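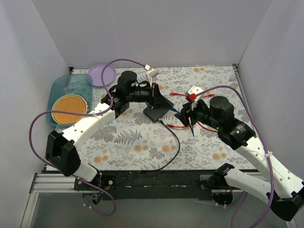 wilma_k
How do you get fold lines out of a tablecloth without ironing it?

Ovidiu S
Hang it in the bathroom for 15 minutes after a hot shower, then pull the edges flat by hand.

ermira_n
I don't agree, for thick cotton this does nothing. I spray mine with water and leave it on the table for the night.

Ovidiu S
My table is wood, I will not put wet cloth on it.

ermira_n
Damp, not wet. Mine is fine after 2 years.

wilma_k
Thank you both. I try the shower first, my table is also wood.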